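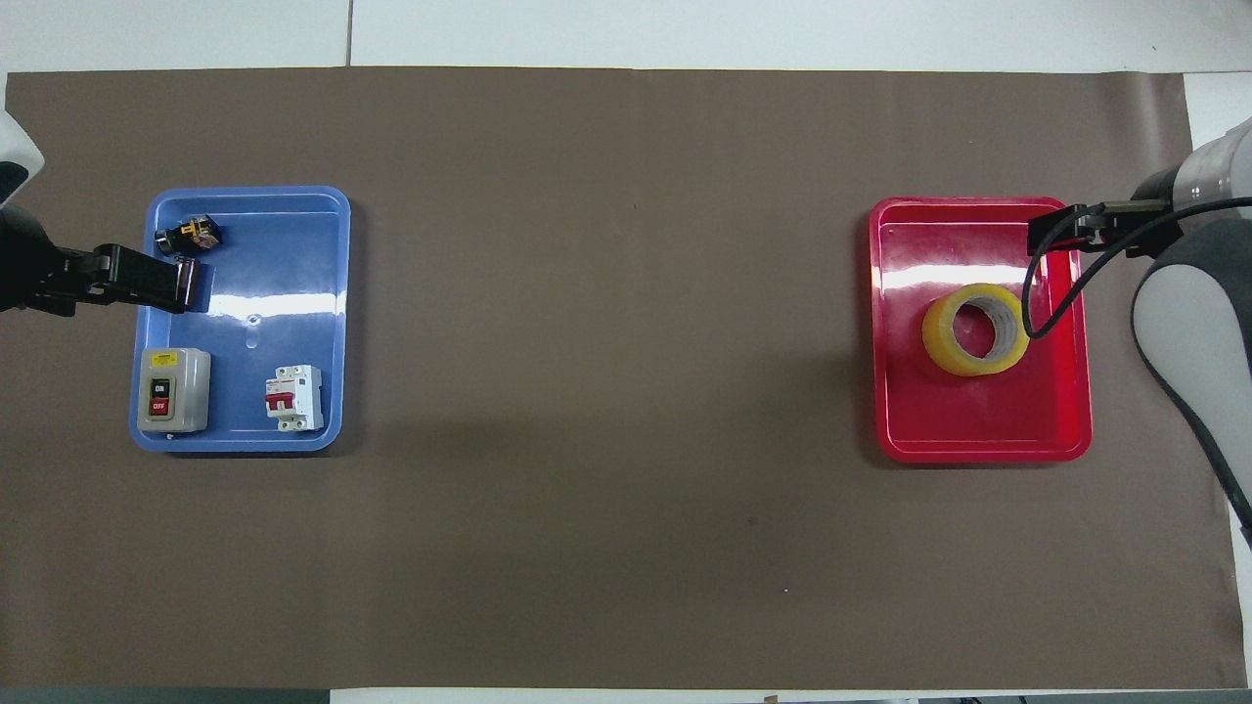
Flelenstead Technical Institute
Introduction to Electrical Assembly
Handout 4: Bench Layout, Small Components and Tape
Prepared by Hongmei Fan; revised by Tanveer Mirani
February 5, 2023

Purpose of this handout

This handout accompanies the fourth lecture and should be brought to the practical period in February. It covers the arrangement of the bench, the identification of common control and protective parts, and the handling of packing tape. Wiring is treated in Handout 5.

1. The bench

The mat defines the working area. Items placed on the bare tabletop are considered out of use and will be returned to stores at the end of the period. Two trays are placed on the mat with open space between them. The blue tray, on the left, holds electrical components. The red tray, on the right, holds packing materials. Tools do not go in either tray.

Students should keep the middle of the mat clear between tasks. A part that is being inspected or labeled may be set down there, but it must go back to its tray before the next part is taken up.

2. Parts in the blue tray

Push-button switch box. A gray housing with a black ON button above a red OFF button and a yellow warning label at the top of the face. A box of this kind is used to start and stop a small machine by hand. Read the warning label in full before opening any housing. The label must never be covered, trimmed or written on.

Miniature circuit breaker. A white body with a red toggle section. The breaker opens the circuit when the current exceeds its rating for long enough, and it may be reset once the fault has been found and corrected. It protects the wiring. Students often confuse this with the job of the switch box, and the distinction will be examined.

Small black component with yellow label. Parts of this size may be relays or switches, and the two should not be told apart by shape alone. Consult the label and the stores list — then enter the part under its correct name. Take hold of the body and keep fingers off the metallic contacts.

3. Packing tape

One roll of clear yellowish tape is issued to each bench. Tape is used to close cartons and to secure outer wrapping. It is not an insulating material and must not be applied to conductors, terminals or contacts under any circumstances. 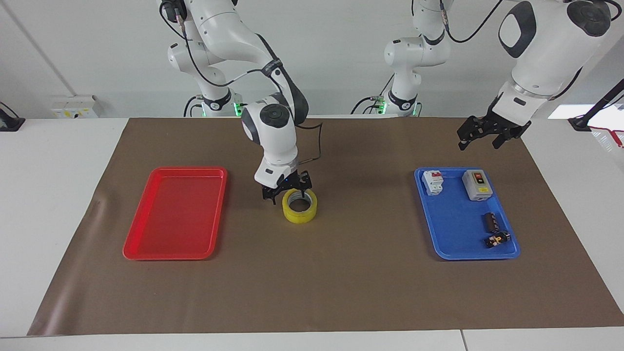
A roll may be laid flat or stood on its edge while in use. It should lie flat in the red tray when the work is finished, with the free end folded under by a finger's width. Adhesive must not touch the mat. Residue is to be reported to Hammad Rana and should not be scraped off with a blade.

4. Record sheet

Each student completes one sheet, giving the name of every part, its tray, and any visible damage to the housing, label or contacts. Where a part cannot be identified with confidence, write "unconfirmed" and continue. Sheets are handed to Shamim Shaikh before leaving Room 103.

Reading for the next lecture: Course Reader, page 54 to the end of the chapter.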